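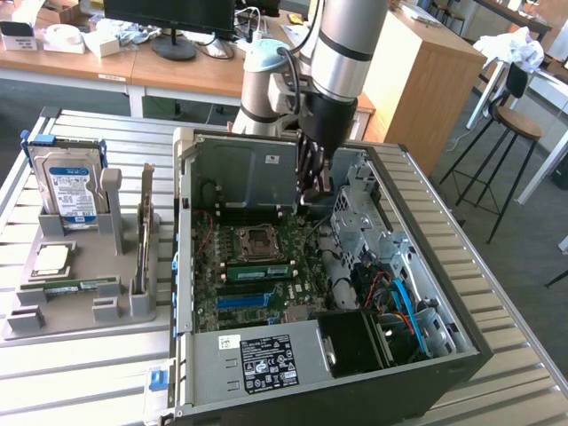
Home | Projects | Teams | Reports | Contact

Brurkham Disassembly Cell - Equipment Plan

Our budget for the fall was $800, and we spent most of September arguing about it! The goal is for the arms to take out RAM, drives and expansion cards and put them back again.

Kornél Bodnár priced grippers from two suppliers, Risska and Nurby. The Nurby fingers cost more but they are narrow, and narrow wins when you have to get down between a drive cage and a row of memory slots. We ordered one spare set at $49.

The parts holder was the best bargain of all. We printed it ourselves for $11 in filament, with a separate slot for each kind of part, so the arm always knows where to go. Used towers came from Orbán at $23 each - we want more of those, in different layouts.

Still on the wish list:
- a clamp for the case, so it can't slide on the ribbed table
- a second holder
- spare SATA cables (we are going to need plenty)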